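Fouzia Paracha reviews the Pendberg folding trolley

I've been taking trains to see my sister in Jornstead for years now, and for most of that time I have done it with a rucksack that makes my shoulder ache by the second change. So when my nephew clubbed together with his cousins and bought me a Pendberg folding trolley for my birthday in January, I was delighted, and a little bit suspicious as well, having owned a Sternico before it (the less said about that one the better, though I will be saying a bit more further down).

The Pendberg is a plain sort of thing. You get a flat base, a handle that pulls up in two stages and a pair of elastic cords with hooks on the ends. Folded up it is slim enough to slide in beside your legs on a train seat, and I've had it in the overhead rack too, though I needed a kind young man to get it down again for me. It comes with a little drawstring bag which I lost almost at once, so I can't tell you much about that!

My usual journey has 4 trains in it if I go the cheap way, and one of the changes means leaving the station altogether and walking to the other one, which I'm told will be put right when the new link line opens. I have been told that for a long time. Anyway, it's a fair old walk with luggage and it's where any trolley earns its keep. I had my big case on the base and a holdall strapped on top, and it rolled along beautifully, with none of that awful chattering noise you get from hard little wheels.
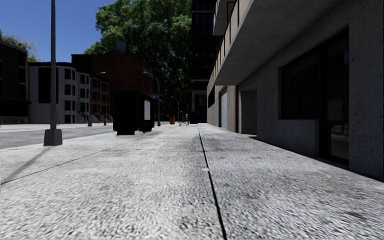 A long, straight stretch of pavement.

Kerbs are a different matter. The wheels are on the small side, and if you go at a kerb head on with a full load the whole thing stops dead and you don't. Turn round and pull it up backwards and it's perfectly all right, but it took me a trip or two to get into the habit. Platform gaps are the same, backwards and with a bit of a tug.

The handle locks with a button on the top, which I can manage with gloves on. On the Sternico you had to squeeze two catches underneath, and it once folded itself up on me halfway down a ramp with my sister's Christmas cake on board. The cake survived, more or less. I did look at the Benítez as well, which my neighbour swears by, and it's a lovely sturdy thing with bigger wheels, but it's a good deal heavier and I have to carry mine up the footbridge when the lift is out.

My only real grumble is the cords. They were nice and tight to begin with and they've gone a bit slack since, so I now take the slack up with a knot. I'd have liked a spare pair in the box.

I'd buy it again, and I've already lent it to my sister, who hasn't given it back.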